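# How to run a robot demo table at an open day

I've done this a handful of times now, most recently at our open day in Flellville, and I keep getting emails from folks who want to set up the same kind of thing at a school or a library. So this is my way of doing it. It's a how-to for one arm, one table and a line of people who have never stood near a robot before. You'll want a second pair of hands, and you'll want to eat lunch before the doors open (I didn't, big mistake).

## What you need

- One tabletop arm with a two-finger gripper and a wrist camera
- A table that doesn't wobble — push on it before you trust it
- A screen big enough for the back row
- Tape for the floor
- A few small props, plus spares
- An emergency stop button on a long cable

## Step 1: Pick a job people get right away

My first demo was sorting metal washers. The arm did great and the crowd wandered off to find coffee. For Flellville I went with a party table, and wow, what a difference! Kids walk up, they see cake, they're in. Put one thing on a plate and have the arm bring something small to it. That's plenty.

Go small with the props, too. A big block is easy to grab and kind of dull to watch. Something tiny held right at the fingertips makes people lean in.

## Step 2: Set up the night before

Bolt the arm down, then tape a line on the floor 45 inches back from the table edge. Visitors will creep over it, so put the line farther back than you think you need.

Run the whole routine slowly, then run it again with the room lights the way they'll be during the event. The hall in Gralholm had big windows and my camera settings were junk by noon. Now I check in the morning and again after lunch.

Mark where the plate goes with a pencil. It'll get bumped.

## Step 3: Put the wrist camera on the big screen

Please do this one! From behind the tape, the arm blocks half of what it's doing. With the wrist view up on the screen, everybody gets the close-up, and the folks in back stop asking what's going on.
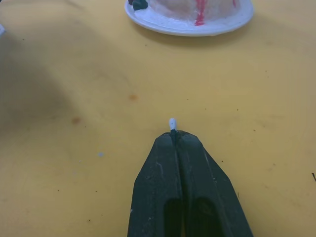 Set the screen off to one side, angled a little, so people can look from the arm to the picture and back without turning all the way around. I had mine straight behind the table in Gralholm and the arm kept getting in the way of it. Check the delay, too. If the picture runs even a second behind, it feels like watching a badly dubbed movie.

## Step 4: Slow it down and talk

I run the arm at less than half its normal speed for visitors. Say what it's about to do before it does it: "Okay, now it's going to reach toward the plate." Then be quiet and let them watch.

Let the misses happen. If it drops something, put the prop back and go again. The loudest cheer I ever got was for a third try.

## Step 5: Let visitors drive (a little)

We give each person one short turn with the hand controller, with the arm limited to the space right over the table. My helper keeps a thumb near the stop button the whole time. We had some 200 people through at Flellville, and short turns are the only way that works. Start with the youngest kids while the line is short.

## Step 6: Pack up right

Power down, park the arm, wipe off the fingers and look them over for damage. Count your spare props back into the box. I write down what went wrong while I still remember it, and that note is the first thing I read before the next event.

Next up for me is Brernulstead in January, with the same arm and a longer extension cord.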